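Chapter 4
Homes for Things: Plates, Mugs and the Bits in Between

When I moved into my first flat in Rondside, I owned two plates, a saucepan and a tea towel from the Mazza market, and I still couldn't find anything. I put things down wherever my hand happened to be. By Friday the table had vanished and I was eating toast standing up at the sink!

This chapter is about the small stuff you use every day, and where it lives when you aren't using it. In Chapter 3 we sorted the cupboards, so you should have a fair idea by now of what goes behind a door. Now we come out into the open, to the table and the worktop, where most of the muddle in a kitchen begins.

I like to start with anything that has a shape of its own. Mugs are easy (they come with a handle, so hang them up). A wooden mug tree takes up hardly more room than a saucer and you can see at a glance which mug you want. Corn on the cob, onions, lemons and the like do well in a woven basket, where the air can get at them and you won't forget you bought them.

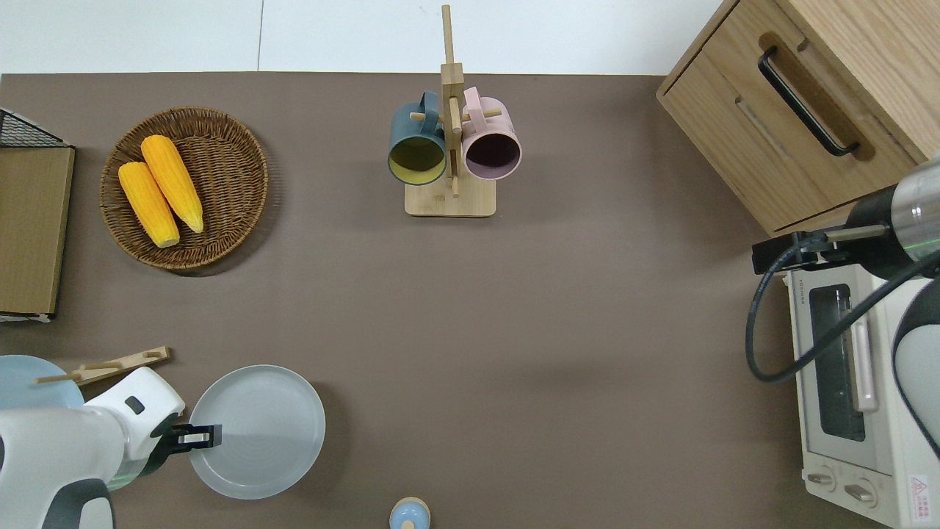 Plates are harder work. They're flat, they're heavy in a pile, and the one you want is always at the bottom. I kept mine stacked for years, and then a neighbour at Istenus gave me a slatted wooden rack she no longer needed, and I've been a bit of a bore on the subject ever since. Stand your plates on edge and you can take out any one of them without shifting the rest. Hold the plate by its rim, keep it upright as you lower it, and let it settle between the dividers before you let go.

Mixed colours help too, I think. A yellow plate standing behind a blue one is easy to spot, and if the big ones go at the back you won't have to reach over them for the small ones. Put the rack near the spot where you dish up, and leave enough clear table in front of it to set a plate down flat.
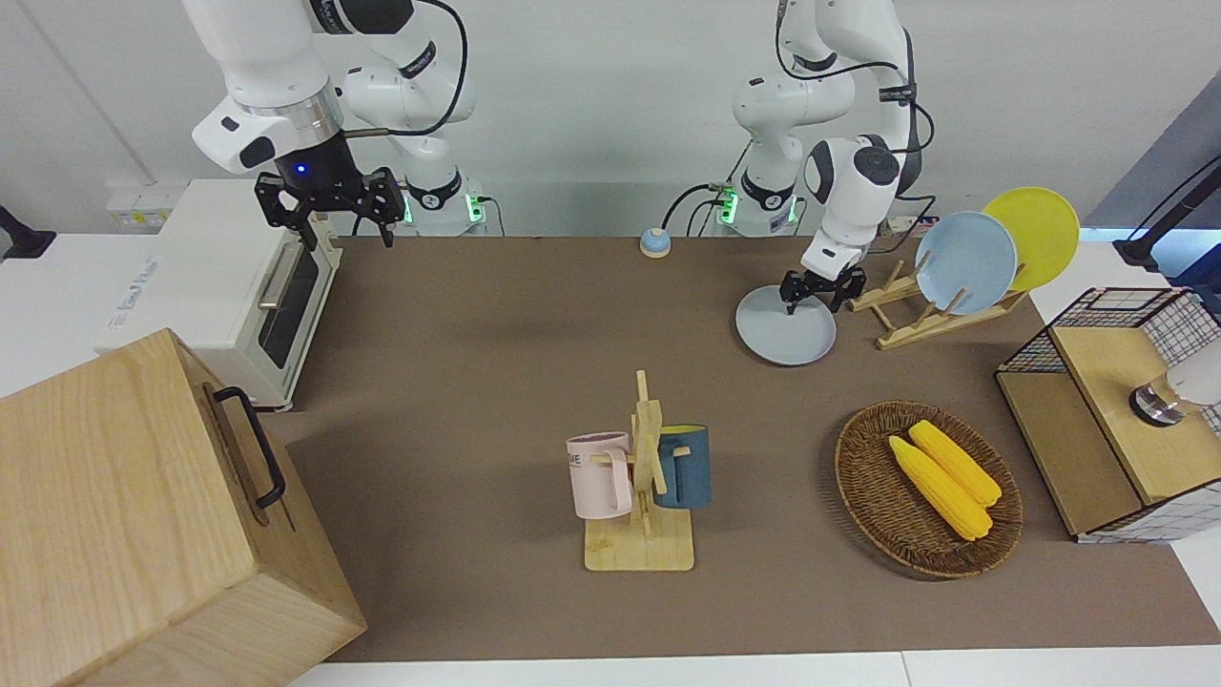

4.1 Before you begin

Clear one surface, and only one. Mine is 130 centimetres long and it's plenty for a first go. You'll need a damp cloth, a dry cloth and the Brarkar chart on page 226, which has a space for each thing you own and the place you've picked for it. Fill it in using pencil, as you'll change your mind at least once.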